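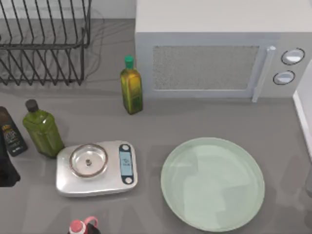 Search this site
Enter keyword

Cultby Housing Trust to Refit Kitchens at 620 Homes in Istley

ISTLEY — Cultby Housing Trust will begin replacing kitchens in 620 of its rental homes this June, starting with the apartment blocks on Piler Street. Work is scheduled to run in stages, with each household given a start date in writing before crews arrive.

The trust manages 1,618 homes in Istley and the neighboring townships. The homes in this program were chosen by the age of their cabinets and plumbing, as recorded in the trust's last property survey. Homes that have had a new kitchen since that survey are not included.

Each refit covers base and wall cabinets, countertop, sink, faucet and flooring. Electrical outlets will be moved or added where the existing layout does not meet current code. Tenants will keep their own stoves, refrigerators and small appliances, and crews will disconnect and reconnect them as needed.

"Most of these kitchens were put in when the buildings went up, and the repair calls show it," said Anika Nakamura, director of property services at the trust. "We had been patching drawers and replacing hinges one at a time. It costs less to do the whole room."

A standard refit takes 5 working days. During that time tenants will have running water in the bathroom but will not be able to cook in the kitchen. A shared kitchen on the ground floor of the Piler Street community room will be open from 7 a.m. to 9 p.m. Households that cannot use it, including those with medical needs, can ask for a meal allowance.

Rents will not change as a result of the work. The program is paid for from the trust's capital reserve.

Tenants may choose from four cabinet finishes and three countertop colors. Samples will be on display in the community room beginning Monday. Choices must be returned on the form mailed with the start date — homes with no form on file will receive the standard white finish.

Morag Drummond, who chairs the Piler Street Tenants Association, said residents had asked for more counter space and a deeper sink. "Both of those are in the plan," she said. "The storage question for the corner units is still open, and we'll keep raising it."

Tenants with questions should call the Istley office and select option 2.

Shares: 14
Comments (3)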